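## 3. Where the pile goes

I started this part of the study thinking it would be about drawers. I had a nice theory about drawers! Then Jaqueline Xolalpa and I went through our visit notes from Tolum and Rarnside, and in home after home the thing people kept talking about was the bed. Clean clothes come in, they land on the bed, and everything that counts as "doing the laundry" in people's own words happens right there on the bedspread. So this section is about beds, and the drawers get a short mention at the end.

We had 91 households in the first round and went back to 40 of them for a longer visit (usually on a Sunday, when most folks told us they catch up). I asked everyone the same opening question, which was simply where they fold. A few said the couch, and one man in Grisdale does it standing up at the ironing board, but the bed won by a mile. When I asked why, the answers were pretty plain. It's big, it's soft on the knees, and you can't go to sleep until it's cleared. That last one came up so often that we gave it its own code in the notes, "bedtime deadline," and I'm still fond of it.

We sorted what people did with a cloth into three moves, which we call spreading, halving and stacking. Spreading is the one I had underrated. I fold my own T-shirts in the air, badly, so I figured everybody did. But with anything patterned or slippery, people in our study nearly always wanted it down on the bed first, and they'd fuss with the corners before making any fold at all.

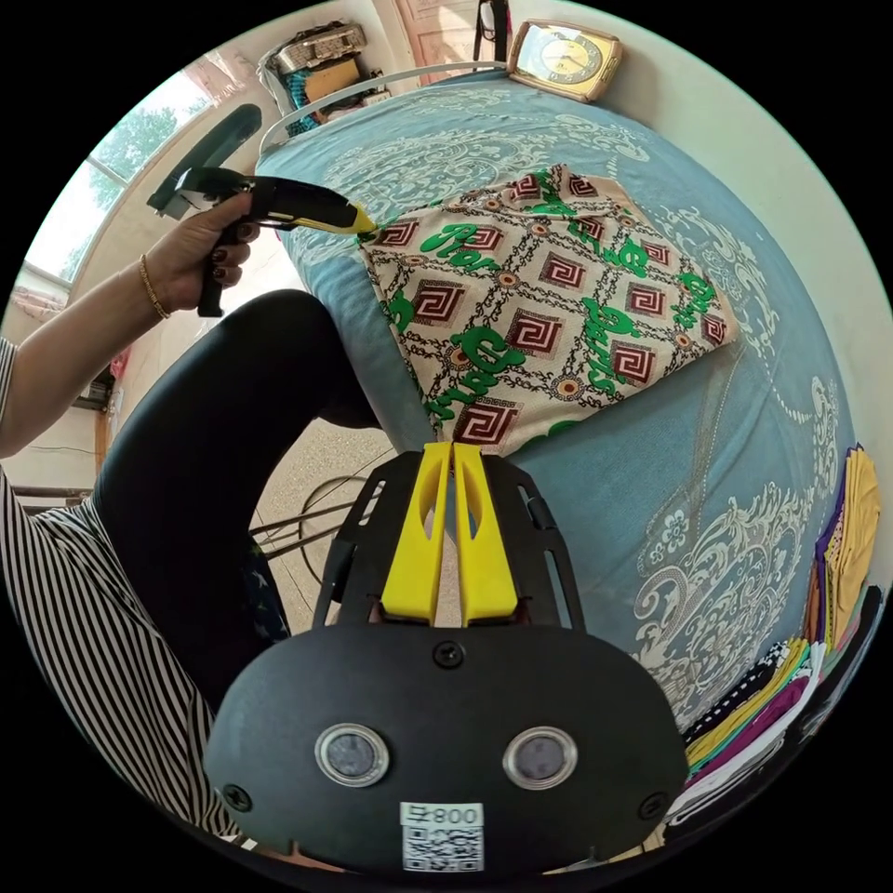
Corners matter more than we guessed. Jaqueline wanted to code them separately from the start and I talked her out of it, then had to go back through 315 clips and add them in (my fault, she has been very gracious). People who began at a corner tended to finish the piece in one go. People who began in the middle, by smoothing with a flat palm, would often stop, shake the whole thing out and begin again. I wouldn't lean on that too hard, as our coding of "begin again" was loose early on, and two of us disagreed about whether a big shake counts.

Stacking is where it gets personal. Some households stack by owner, some by room, and a good many by color, even when they told us in the interview that they didn't. I love this last group. They'd say "oh, I just pile it," and there on the bed would be the yellows sitting together as neat as you please. Knits and other bulky things mostly got left out of the color stacks and put off by themselves. We borrowed the word "islands" from Thakur for these separate little piles, and we count a new island whenever there's a visible gap of bedspread or a clear change in how the clothes are laid.

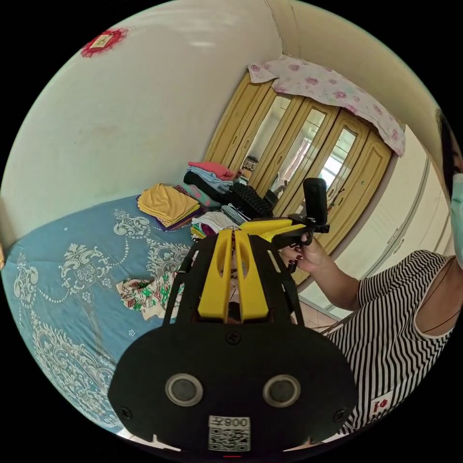 **Figure 2.** A bed in use for folding, with folded clothes in stacks toward the back and an unfolded printed cloth on the bedspread. The mirrored wardrobe stands behind the bed.

The distance from bed to closet is the other thing we measured, in steps. In the longer visits nobody walked more than 5 steps to put a stack away, and plenty could do it with a turn and a reach. You'd think a short trip would mean lots of small trips. It went the other way for us: people close to the closet waited until the whole bed was stacked and then cleared it all at once, while people with a hallway to cross carried things off as they went. Jaqueline thinks the hallway folks are afraid of forgetting. I think they just want to stretch their legs, and our data can't settle it.

As for the drawers, they mostly got whatever was left over, socks above all. We come back to socks in Section 4.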